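March 17, 2019, Hakthorpe bay

Okay, so the e-stop thing is real. I hit the button with the arms out in front and the left one kept moving for 600 ms before the brakes caught, which is way too long (and it scared me!).

Fault 1: forearm clearance
Planner let one forearm pass over the hand while the fingers were open. No warning in the log at all.
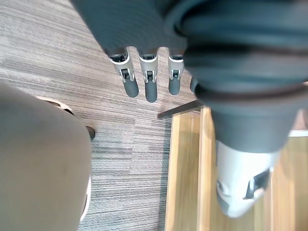 Fault 2: late stop
Did it again with both grippers low, facing the taped rectangle on the carpet. Same lag, left side only, and I'm pretty sure it's the Condori relay board.

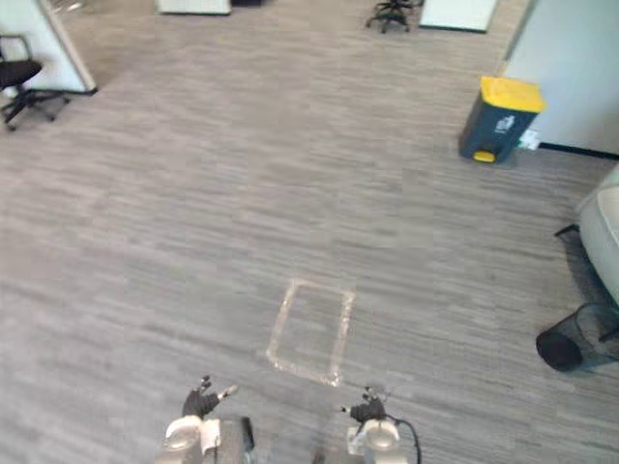 Cristian Rengifo thinks it's the firmware, and he wants the watchdog cut to 20 ms before we swap any hardware.

Fine, I'll try his way first. Speed stays capped and no floor pickups until then, glittery patch included. 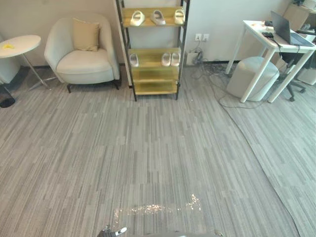

Debris on carpet, ahead of gripper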